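Week 3: Care labels, durability claims and what they are worth
Household Goods and the Consumer, Monday, January 29, 2018
Notes by Boglárka Farkas

Read these before the seminar and bring a label or leaflet from something you own. Furniture is easiest. If you already read the Trevever leaflet for Week 2, read it again, more slowly.

1. What a claim has to contain

A durability claim ought to tell you three things: what was done to the product, how often, and what counted as failure. Most leaflets give you the second and leave the others out. Trevever's table leaflet says the finish "withstands 3000 wipes". Wiped with what? A dry cloth will do almost nothing to a finished surface in 3000 passes, and a scouring pad may wreck it in far fewer. The leaflet also never says what the top looked like at the end. I wrote to ask and got the same leaflet back in a larger envelope.

Atside do slightly better. They name the cloth and the cleaner, and they say the test was stopped at 200 cycles. They then call the result "a lifetime finish". Wipe a table once a day and 200 cycles takes you from New Year to July. Work out for yourselves whose lifetime is meant.

2. Words that do no work

Underline these whenever you meet them: tough, family-proof, professional grade, heat-friendly, easy-care. None has an agreed meaning in the leaflets we are using. "Heat-friendly" is my least favourite. It suggests you may put a hot pan on the table, and the small print in the same leaflet tells you to use a mat.

"Natural" is harder. Some students last year wanted to strike it out altogether, and I don't agree. A buyer may fairly want to know whether a top is solid wood or a thin layer over something cheaper, and "natural" is sometimes a clumsy attempt to answer. Mostly it is used to dodge the question. Appearance won't settle it for you either. Grain lines and a warm brown colour are what the shop wants you to look at, so ask for the construction in writing. 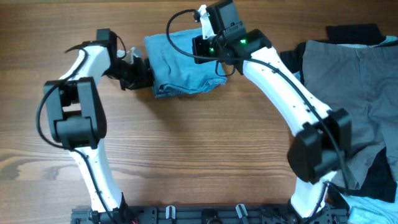 3. Survey figures

The Mirov survey is quoted in nearly every trade article on this subject, usually as "3344 households can't be wrong". They can. The households were customers who had sent back a guarantee card, and people who fill in guarantee cards are not like the rest of us. Of the 3344, only 647 answered the question about marks and stains. The headline figure for satisfaction comes from a different question, asked in the first week after delivery. Nearly everyone is pleased with a table in the first week.

I'm not saying the survey is useless. The 647 replies include free comments, and those are worth an hour of your time. Several complain of rings left by cups on a finish sold as resistant to them. Treat them as complaints from people who chose to complain, and don't turn them into a percentage.

4. Jakab's objection

Jakab, the furniture maker on your reading list, replied to critics in its trade newsletter that full test details would only confuse buyers. You should be able to answer this. Food packets carry a good deal of detail and most shoppers skip it, but the few who need it can find it. I would add that a firm with a good result seldom worries about confusing people with it. Jakab does have a point about cost, though. Small workshops can't pay for long tests, and a rule that only large makers could meet would leave us with fewer tables and no better labels.

For the seminar

Write one page on your label. Quote the claim exactly, say what is missing, and rewrite it so that a buyer could check it. Don't tell me whether you like the product.

Anyone using a second-hand piece with no label should see me first. The Mirov comments are in the course folder, under the old module title.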